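Print this page
E-mail this page

Test kitchen notebook - layered desserts, set creams

11 June 2021

Carried on with the lemon posset and the no-bake ricotta pots. Ekaette Fashola started the infusions before I got in, so the cream was already strained and in the walk-in. Her labels say vanilla, bay, and plain. The bay one smells stronger than last time, probably the new leaves.

Posset, batch A

Base as before: heavy cream, sugar, lemon juice, zest left in until straining. Simmered three minutes from the first proper bubbles, off the heat, juice in, stood ten minutes, strained, poured. Each glass took 108 g. I poured by weight this time because the last set was all over the place and the tasting notes were useless for comparing.

Set at two hours: soft, would not hold a spoon mark. Set at four hours: fine. I still want it firmer for the Kendville order, where the glasses travel by van before service. Two choices there. Either boil the cream longer or add a bit more juice. Ekaette is for the longer boil. I think more juice is easier to repeat on a busy day when somebody is also watching the oven.

Batch B was the same base with five minutes of simmering. It lost more volume than I had allowed for and I came up one glass short. Texture was better, closer to what Kendville liked in the spring. Slight cooked milk taste, which I don't mind and Ekaette does.

Batch C had the three-minute boil and extra juice. Set well, but sharp. With the berry layer on top it was too much. Without the berry layer it was the best of the lot. Could be a separate item.

Crumb layer

Same problem as always. The crumb goes soft by the next day. Tried:

- Oat crumb, baked flat, broken by hand. Crisp for five hours in the glass, then chewy.
- Oat crumb tossed in melted white chocolate while still warm, spread on a tray and cooled. Still crisp next morning. Sweeter, so cut the sugar in the crumb by a third.
- Gingersnap from the Zisov packet, crushed. Soft in an hour. Nice flavor, no use for this.
- Oat crumb tossed in cocoa butter. Crisp next morning, no added sweetness, but expensive and left a waxy feel when eaten cold.

Going with the white chocolate. Note for whoever makes it next: the crumb needs to be warm, not hot. On the first try I put the chocolate on straight from the oven and it seized into lumps.

Oven was running hot again on the left side. I turned the tray halfway and still had a dark corner. Written on the board by the door.
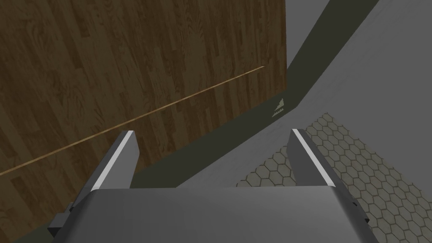
Ricotta pots

Drained the ricotta overnight in cloth. Started with 1054 g and got 248 g of whey, more than I expected from that tub. The rest went in the food processor with honey, a pinch of salt, and orange zest until smooth. It takes longer than you think. Stop and scrape the bowl at least twice or there are grains in it.

Split the mix in half. First half folded with whipped cream, second half left as it was.

With cream: light, pleasant, looked good piped. After a night in the fridge there was a thin ring of liquid at the bottom of two of the glasses. Those were the two I filled last, so the mix may have been sitting out too long.

Without cream: dense, more like cheesecake. No liquid at all. Did not pipe well through the small nozzle, fine through the big one. Most people at tasting picked this one. I had expected the other way around.

Ekaette suggested a third version with half the cream, whipped only to soft peaks. We ran out of ricotta. To do.

Fruit layer

Rhubarb from Okafor was good, thin pink stalks. Roasted it covered with sugar and orange juice at low heat for 22 minutes. It kept its shape. The batch I did on the stove went to string in no time, so roasting from now on.

Save the syrup. I reduced the leftover by half and spooned it over the ricotta pots, and that did more for them than anything else we tried. Keep it off the posset, where it just slides around on top and looks messy.

Cherries were from the freezer. Too wet. They need to be thawed in a sieve and the juice cooked down on its own. I did not have time for that, so the cherry glasses were not scored.

Order of layers

For the ricotta pots we tried crumb at the bottom, crumb in the middle, and crumb only on top. Bottom is hard to reach with a short spoon and gets packed down. Middle looks nice from the side but softens first, even with the chocolate coating. Top only is the best to eat. A spoonful at the bottom and the rest on top would be a fair compromise if a customer wants to see stripes.

For the posset there is no real choice. It has to be poured and set first, then fruit, then crumb just before it goes out. Pack the crumb separately for Kendville and let them finish it. I'll put that on the order sheet.

Glasses

The tall narrow ones from Brastitz look good but are a pain to fill and worse to wash. The ricotta sticks to the sides on the way down and has to be wiped with a twist of paper towel. The short wide ones are easier in every way and stack in the fridge. Portion looks smaller in them even though it is the same weight. One person at tasting asked why they had been given less.

If we stay with the tall ones we need a long nozzle. I looked in the drawer and we have one, bent.

Tasting

Done after lunch, with everything out of the fridge for ten minutes first. Last time we tasted straight from cold and the vanilla did not come through at all. Comments as I wrote them down:

Posset A - nice, a bit loose.
Posset B - richer, good set.
Posset C - sour with berries, very good plain.
Bay infusion - split opinion. Two liked it a lot, one said soup.
Ricotta with cream - pleasant, forgettable.
Ricotta without cream - clear favorite, wants more salt.

I agree on the salt. Doubling it next time. The bay should be infused cold for a shorter time, or use fewer leaves. Ekaette will do a small pan both ways and taste them side by side.

Things that went wrong

Weighed the sugar for batch B into a bowl that had not been zeroed. Caught it before it went in the pan. Also let the first pan of cream boil over when I turned to answer the phone. Use the deeper pan. It is on the bottom shelf behind the colander.

The cloth for the ricotta smelled faintly of detergent. I rinsed it three times in hot water and it was all right, but these cloths should be kept apart from the regular wash.

Next

- Ricotta with half the cream, soft peaks, more salt.
- Posset at four minutes, to see if it gets the firmness without the cooked taste.
- Cherries, thawed properly.
- Hold two glasses of each for a second night and check for liquid.
- Ask Kendville whether they want tall or short before we buy any more of either.
- Costing for the August menu. The white chocolate crumb has to go in at the real price, including the trays we spoiled.

Leftover posset is on the second shelf of the walk-in, labeled. Please eat the batch A ones and leave batch C alone until I have checked it tomorrow morning.

Print this page
E-mail this page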